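Ticket 2571: Trotutside store, back room and display bay
Opened: 2019-04-25
Category: Premises / fittings
Priority: Normal
Status: Open, waiting on parts

Reported fault
Basin on the display table drips at the tap base when the demo supply is on. Staff also report tripping at the planks between the painted floor and the tiles.

Step 1. Supply and tap
Isolated the demo supply at valve 206. Tightened the back nut under the basin by a quarter turn and turned the water back on. Drip slower but still there. Washer is the old Orix type and has gone hard. Replacement ordered from Fostix, part 442.

Step 2. Walk-through to the tiled area
Checked the route from the painted floor up to the sink table and the toilets along the right-hand wall. Planks are sound underfoot. The complaint is about the change of level and whatever is left on the floor before it.

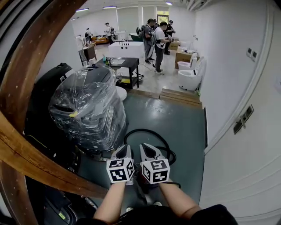 Step 3. Floor clearance
Black cable in front of the plastic-wrapped machine to be coiled and hung up. It is on the walking line to the planks. Machine stays wrapped and stays where it is until Spahić confirm a collection slot. Tall black case can stay beside it.

Step 4. Table
Green bottle on the front corner to go on the lower shelf before anyone works on the tap. Round white item on the floor, partly under the table, needs an owner. If it belongs to the toilets, put it with them.

Step 5. Plank edge
Non-slip strip requested for the front edge of the planks, yellow if in stock. Same strip was used on job 231 in March and has held up well.

Notes
Do not turn the demo supply back on overnight until the washer is changed. Shop floor has been told.
The two toilets are not plumbed to the demo supply, so they can be moved without isolating anything.

Next action
Fit washer on delivery, run the tap for ten minutes, check under the basin with dry paper. Close the ticket only when the strip is down as well.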